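Posted in Bedding & Laundry, Sun 30 May

## Fitted sheet keeps pinging off the corners of a big bed. Is there a cure?

We bought a Malano mattress in October, the largest they do, and since then I have not woken up once with all four corners of the sheet where I left them. The bottom left goes first, usually by two in the morning, and then the rest gives up in sympathy. I've tried tucking it further under. I've tried swearing. The sheet says "extra deep" on the packet, though I notice it doesn't say deeper than what.

I've also been told to use a flat sheet instead, by my mother-in-law, who has been waiting nineteen years to say so. Before I give her the satisfaction, has anyone got a fitted sheet to stay on without nailing it down?

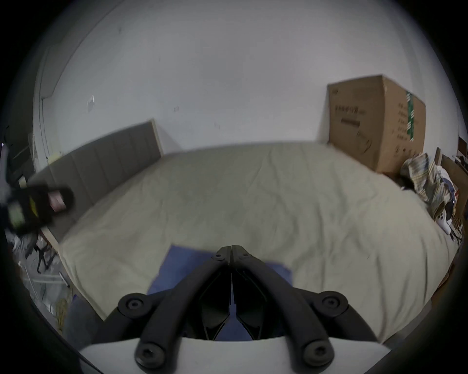 ### Wostel

Measure the mattress. I don't mean look at the label, I mean get a tape and measure the side from the bottom seam to the top, and add whatever topper you've got on it. Most people forget the topper. I forgot the topper for over 900 nights.

Then look at the sheet. If the elastic only runs round the corners, bin it or demote it to dust sheet. You want elastic the whole way round. Mine came from Konstantinidis on the ring road, who still keep proper stock and will let you stretch the thing in the shop if you look respectable.

Putting it on matters too:

1. Do the two head corners first, and pull the pocket right under the mattress.
2. Go diagonally for the next one, or you'll be hauling the last corner like a man landing a shark.
3. Smooth from the middle outwards.

Don't iron it. A sheet is going to have creases in it once it's been on a bed, and so will you.
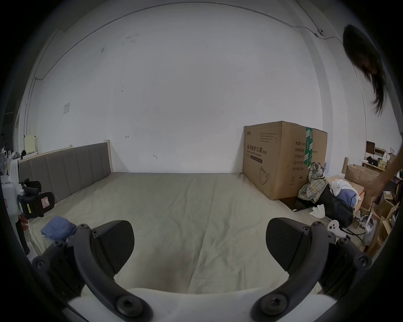 The other thing is the wash. Cotton shrinks, and it shrinks more in the dryer, so a sheet that only just fits when new is going to be short by the third wash. Buy the next depth up and let it shrink into the job. I've had the same pair since we moved and they still hold, apart from the one the dog had views about.

### flat_sheet_forever

Your mother-in-law is right. Sorry. Hospital corners, five minutes, done.

### Stullorberg

Sheet straps. They're bits of elastic with a clip at each end, and they go underneath, across each corner. They work very well and putting them on is a miserable job – you need to lift the mattress with one hand and your knee, and do the clip with the other hand while the clip tries to take your thumbnail off.

Get metal clips. The plastic ones lasted me until the first time somebody sat down with any enthusiasm. And take them off before you wash the sheet, or it sounds as if you're laundering cutlery.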